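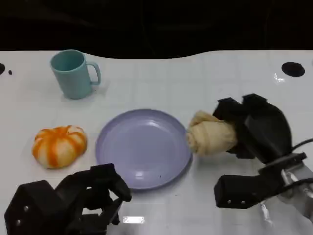
Jueves, celda de mesa, turno de tarde

Mano derecha otra vez. No suelta. Empiezo por el final porque Maksym me lo va a preguntar: no hay daños, nadie tenía las manos dentro, la seta funcionó a la primera. Lo que no funcionó es todo lo de antes de la seta.

Tarea: la de siempre, rollo beige al plato lila, brazo izquierdo de apoyo. Taza y calabaza de distractores, sin moverlas entre intentos. Ravero con la config del martes salvo el límite de corriente de la derecha, que estaba en 50 % (lo bajó Oh, ver su nota).

Qué pasó. Orden de apertura enviada con el rollo ya encima del plato. Los dedos no abren. Ravero da la apertura por buena y pasa al siguiente tramo, o sea retirada del brazo con la pieza todavía agarrada. El rollo arrastra por el borde del plato y el plato se viene detrás. Corté yo cuando vi que el codo seguía subiendo. La parada por software no saltó en ningún momento, y eso es lo que me preocupa, mas que el agarre.

Log: último estado válido de la mano derecha en la muestra 1.645. A partir de ahí el mismo valor repetido hasta el corte. No es que la mano dijera "abierta", es que no decía nada y la pasarela Gekbridge seguía sirviendo el último paquete como si fuera fresco. Y el último paquete era de antes del cierre, con los dedos abiertos. Por eso Ravero tan contento.

La izquierda normal todo el rato, sin huecos en el log.

Hipótesis, por orden de ganas que tengo de que sean verdad:

a) cable de la mano derecha, conector del lado muñeca. Con la muñeca girada del todo tira. Lo moví a mano con la celda sin potencia y pierdo comunicacion dos veces de siete. No es concluyente pero huele.
b) la pasarela no marca caducidad. Esto es seguro que pasa, lo único que no sé es si es la causa o solo lo que lo tapa.
c) el límite al 50 % y que la mano no tenga fuerza para abrir si el rollo se queda pillado entre dedos. Lo dudo, abrir no cuesta nada. Oh piensa que sí. Lo apunto por justicia.

Segunda tanda, 17:20. Velocidad reducida, límite de corriente como antes de lo de Oh, yo con el pulsador en la mano todo el tiempo. Cable sujeto con dos bridas flojas, provisional, NO dejarlo así. Le pido al brazo izquierdo que se quede abierto y cerca, sin agarrar nada, para ver si el fallo depende de que muevan los dos a la vez.
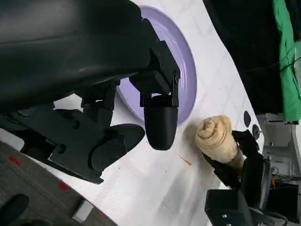 Parado ahí y mirando el estado en el panel, la derecha informa bien: cerrada, corriente de mantenimiento, paquetes con marca de tiempo nueva. Muevo la muñeca despacio por comando. A 57 grados se congela el dato. Vuelvo atrás, revive. Otra vez adelante, 57, se congela. Ya no es "huele", es el cable o el conector, mismo ángulo en las dos pasadas. El izquierdo ni se entera, así que lo de los dos brazos a la vez lo descarto.

Con el límite antiguo pasa igual, por tanto c) fuera. Oh de acuerdo, a regañadientes.

Para soltar la pieza: muñeca atrás hasta recuperar datos, esperar a que la marca de tiempo avance, abrir. NO mandar abrir a ciegas con el dato congelado, la orden se queda en cola y se ejecuta cuando vuelve la comunicación, con el brazo donde le pille. Me lo hizo una vez hoy. Poner cartel en el panel.

Pendiente

- Cable derecho: pedir repuesto a Tundley. Preguntar si tienen el acodado, el recto no da para el giro. Mientras tanto muñeca derecha limitada a 40 grados en Ravero. (Hecho, pero solo en mi perfil!! los demás perfiles siguen sin límite. Pasarlo a todos mañana.)
- Pasarela: si la marca de tiempo no avanza, estado = desconocido y parada de los dos brazos. Maksym Nazarenko dice que hay un parámetro para eso y que viene desactivado de serie. Que lo busque él, yo no lo encuentro en el menú.
- Vaciar la cola de órdenes al perder comunicación. No sé si esto es de la pasarela o nuestro. Mirar.
- Revisar episodios de esta semana buscando valores repetidos en la derecha. Si el dato estaba congelado, el episodio no vale aunque la pieza acabara en el plato. Temo que sean bastantes.
- Parte de incidencia: escrito, falta firma de Oh.
- Quitar mis bridas cuando llegue el cable.

Celda fuera de servicio en automático hasta que esté lo de la pasarela. En manual a velocidad reducida se puede, con alguien en el pulsador y nadie mas tocando el panel. La llave la tengo yo en el cajon.

Ah, y quien reinicie Ravero: guarda antes el log, que al arrancar machaca el anterior. El de hoy está copiado en la carpeta de incidencias, subcarpeta mano_dcha.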